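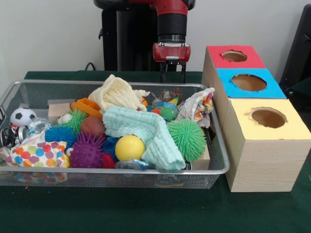 Arm over the mixed basket, gripper open; sorting boxes at right.

Shared workshop, bench 2, Tuesday. Entry by V. Achari.

Purpose: to establish whether the Planar pick routine can be used on a mixed basket without changes to the approach height.

Setup. Green cloth laid over the table. The basket holds soft toys, balls, cloths and trash. The three boxes with red, blue and yellow tops are set in a diagonal row; their positions were entered by hand. R. Reddy reviewed the travel limits before power was applied.

Settings. Approach speed reduced from 600 to 384 in the Memeck panel. Dwell after closing set to 10. Fingers to remain vertical for all approaches.

Notes. The wire rim remains the principal concern. Clearance at the back edge is to be measured again with the fingers fully open. The two towels are to be attempted last, as cloth is not covered by the present grip setting.

Open items. Box holes have ragged edges and should be recut before the September review. Cable along the wall to be clipped. R. Reddy to confirm box coordinates.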